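Lorraine Maihi on hiring, night classes and the long way into software

Lorraine Maihi was 34 and managing the returns desk at a furniture warehouse when she wrote her first program. It sorted damaged sofas by supplier. "It was ugly, and it saved me an hour a day," she says. "I kept it on a memory stick in my purse."

Today she runs Rurkent, a company that makes scheduling software for small clinics. It has 70 employees, and more than half of them came from other lines of work. Maihi says that was the plan from the start.

She grew up in a house without a computer. Her mother cleaned offices and her father drove a delivery truck. At school she was good at math but was steered toward bookkeeping. "The counselor had two folders on her desk, and she gave me the one she thought I'd finish," Maihi says. "I don't hold it against her. I did finish it."

She took evening classes for three years while working full time. Her first teacher, Nives Pellegrini, let her bring her son along on nights when she had no sitter. Pellegrini now sits on Rurkent's board.

Getting hired was harder than the classes. Maihi sent out 208 applications before a billing company called Surport offered her a six-month contract. In one interview she was asked how her family felt about her working late. In another, the manager took her for the recruiter. "I corrected him and we carried on," she says. "I didn't get that one." 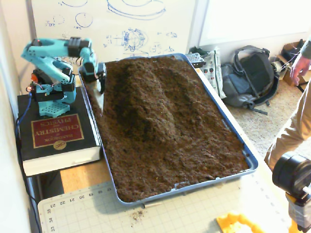 A small robotic arm on a copy of the Handbook of Chemistry and Physics.

She stayed at Surport for five years and left as a team lead. Rurkent began with a loan from her brother and one customer, a dental office that was still keeping its appointments in a paper book. Her first hire was Gorazd Nikolaidis, a former bus dispatcher. "He understood what happens to a schedule when one person is late," she says. "I could teach him the rest."

The company does not ask for a degree in its job ads. Candidates are paid for a day of work on a real problem, and two people score the result without seeing a name. When Rurkent last advertised a junior position, 1,201 people applied. Maihi admits the process is slow, and that good people have taken other offers while they waited. She wants to cut it to three weeks by October.

Pay is another sore point. Two years ago she found that women on the support team were earning less than men with the same experience. She raised their pay the next month and now publishes salary bands to all staff. "I had signed every one of those offers myself," she says. "People came in asking for less and I said yes."

Asked what she tells women who want to change careers, she says to find out what the evenings will look like before signing up for anything. "Who's cooking, who's picking up the kids. I'd sort that out first. The coding can start on Monday."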